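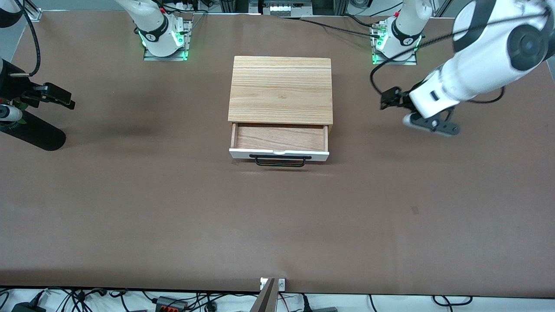 Likberg Community Help
Topics > Household Storage > Care and Repair

Drawers in a wooden chest bind during humid months

Posted by hollow_creek
Member

I am writing on behalf of a small residential association that furnishes 46 rental units. Each unit is supplied with a Likberg chest of drawers in solid pine. Beginning in June, we receive repeated reports from residents that the drawers are difficult to open and will not close fully. By November the same drawers move freely again, and by February a few of them are loose enough to rattle.

Our maintenance staff has been instructed to sand the drawer sides when a complaint is received. I am concerned that this practice will leave us with drawers that fit poorly for the remainder of the year. I would appreciate guidance on the following matters. Should the drawers be sanded at all? Is there a wax or other product that is suitable for wooden runners? Would a room dehumidifier be a reasonable measure, given that residents pay for their own electricity?

The chests are finished on the outside only. The interior surfaces, the drawer sides and the drawer bottoms are bare wood.

Posted by Duda Joinery Service Desk
Verified trade member

Thank you for the detailed inquiry. The seasonal pattern you report is consistent with ordinary movement in solid wood. Pine takes up moisture from the air in summer and expands across the grain. A drawer side is usually cut so that its height runs across the grain, and the height is therefore the dimension that increases. The length of the drawer changes very little.

We advise that sanding be suspended until each drawer has been inspected. The inspection may be carried out as follows.

Remove the drawer and empty it. Place it on a flat surface and press on opposite corners. If the drawer rocks, the frame is out of square, and no amount of sanding will correct the fault. The joints should be reglued and clamped with equal diagonals.

If the drawer sits flat, examine the top and bottom edges of both sides for shiny or darkened areas. These are the points of contact. Rub a soft pencil along the inside of the opening, insert the drawer, move it in and out several times, and remove it again. The marks transferred to the drawer will confirm where it binds.

Apply plain paraffin wax or beeswax to the contact points and to the runners. A household candle is acceptable provided that it is uncolored. Oil should not be used on bare pine. It soaks in, collects dust and may stain the contents of the drawer. Spray lubricants intended for metal are also unsuitable.

Should the drawer continue to bind after waxing, remove a small amount of wood from the marked areas only, using a block plane set for a very fine cut or 120-grit paper on a flat block. Stop as soon as the drawer moves. This work is best carried out in late summer, when the wood is at or near its widest. Wood removed in June may prove insufficient by September, and the drawer will be returned to you a second time.

After fitting, seal the bare surfaces with two thin coats of shellac, including the end grain at the back of the drawer. Allow each coat to dry fully before the drawer is put back. Sealing does not stop movement, but it slows the exchange of moisture considerably. Do not seal the runners themselves. Leave them bare and wax them.

Regarding the drawers that rattle in February, thin strips of adhesive nylon tape on the runners will take up the slack. Drawers that have already been sanded heavily may require a strip of matching pine glued to the lower edge.

Posted by pinefield79
Member

We had the same trouble and used bar soap on the runners. It works fine for a while. I have seen it said that soap draws moisture, so perhaps the wax is better. Also check that the chest is level. One of ours was standing half on a rug and the top drawer stuck until it was moved.

Posted by Nonimov Property Care
Member

The advice given by the joinery desk is sound, and we would add only a comment on dehumidifiers. We manage 769 furnished units and have tested this measure in a limited number of them. A small appliance placed in the bedroom gave some improvement, but residents disliked the noise and frequently switched it off. We no longer supply them for this purpose.

Placement of the furniture produced a better result at no cost. Chests should stand roughly two inches clear of exterior walls and should not be placed beside a bathroom door or above a heating vent. We now include this instruction in the move-in packet, together with a request that drawers not be forced. Most of the broken drawer fronts we repair were pulled by one knob while the opposite corner was jammed.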